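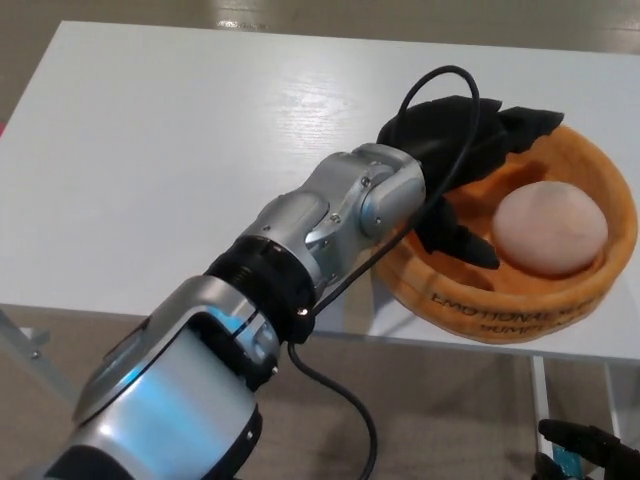 4.2 Keeping the hands alive between runs

Most of the upkeep on our cell goes into the last few inches of the machine. The arms themselves have needed almost no attention since August, but the hands touch everything, and every small fault in them shows up later as a strange number in the results. The bowl task is a good place to catch such faults early. In Figure 3 one finger lies along the rim of the orange bowl while another dips inside toward the pale ball, and the cable from the wrist arcs up high over the gripper before it comes back down the side of the arm. That arc matters a great deal to us! When the fingers are splayed this wide, a cable laid too tight pulls on the wrist, and a cable laid too loose can drop in front of the fingertips. We now set the loop with the hand fully open and the wrist turned as far as the task will ever ask, then close the hand slowly and watch where the slack goes.

Figure 3. Hand open at the bowl, ball not yet gripped, with the cable looped above the fingers.

The second part of the routine is the finger covers. Matte black covers grip well when they are clean, and they pick up dust with amazing speed. Dzintra Kļaviņa wiped them with a damp cloth every 17 trials during the first block and logged the closing force each time. The drift between wipes was small but very regular, and once we saw the curve we moved the wipe into the schedule for all later blocks. A cover is replaced when the fabric behind the tip starts to shine. We tried to find a better test than "starts to shine" and so far have failed, although two people looking at the same cover nearly always agree.

Screws come next. The small screws on the knuckle housing work their way out under repeated opening and closing, and a loose one gives a faint click well before it gives any visible play. Mansa Atinga learned to hear this across the room. For the rest of us there is the Truvitz logger, which records motor current during a slow open-and-close cycle run before the first trial of the morning. A click shows up as a narrow spike. Over 375 of these cycles the logger flagged a spike nine times, and tightening the housing cleared seven of them. The other two were traced to a worn bushing, which Brahim Badawi replaced in under an hour -- a repair we had set aside a full afternoon for.

Zeroing is done last, with the hand empty and clear of the table. The Hukus controller keeps its old zero through a restart, so it is easy to skip this step and easy to regret it. An offset of one degree at the knuckle is enough to put a fingertip on the rim of a shallow bowl when it should pass over it. We run the zero routine twice and accept the second reading only if it matches the first.

With this routine in place, we completed 621 trials on one pair of hands. The block before it ended after 106, when a cable failed at the wrist connector. We changed the cable path and the wiping schedule in the same week, so we cannot say how much each one helped, and a separate test of the two is under way on the Raudsepp cell.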